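Lodhi Community Kitchen to Expand Evening Cooking Classes

The Lodhi Community Kitchen will add 12 evening cooking classes to its schedule beginning in January, following a year in which every session offered to the public was filled. Registration opens at 9 a.m. on the first business day of the month, both online and at the front desk.

The new classes will be held at the Molline Street building and at a second site in the Drullia neighborhood, where the kitchen has leased a former bakery. Each class runs for two hours and is open to residents age 16 and older. The fee is $38 per person and includes all ingredients. Residents who receive housing or food assistance may attend at no charge.

Last year, 600 residents completed at least one course. A further 77 remained on the waiting list when the fall term ended, and they will be contacted by mail before general registration begins. Places not claimed by the deadline stated in the letter will be released to the public. 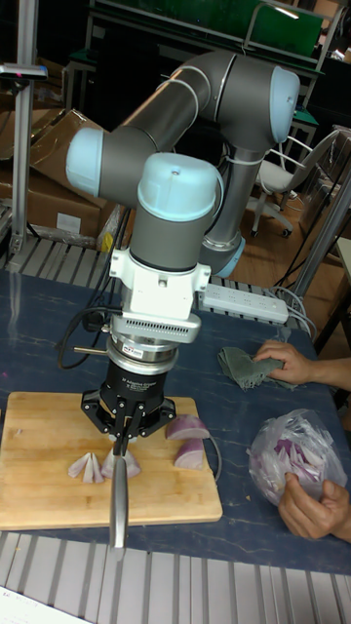
Course subjects for the first term include soups and stocks, bread baking, basic knife skills, meals for one or two people, and cooking with dried beans and grains. The knife skills course must be completed before a resident may enroll in either of the two advanced courses, which cover whole fish and poultry. Residents who finished an equivalent course elsewhere may ask the front desk for a waiver.

Funding for the expansion comes from the Unatari Fund, which supports adult education in the district. The grant covers the lease in Drullia, equipment, and instructor wages for two years. The kitchen stated that fees at the Molline Street building will not increase during that period.

Bus service reaches both sites until 10 p.m. Parking at the Drullia site is limited to the spaces behind the building, and the entrance on the north side will be used for evening sessions. Step-free access is available at both locations. Residents who need an interpreter or other support should make the request when they register.

Instructors with experience teaching adults are invited to apply for four part-time positions. Application forms are available at the front desk and will be accepted until the end of December. A schedule of classes, with the supplies residents are asked to bring, will be posted on the kitchen's website before registration opens.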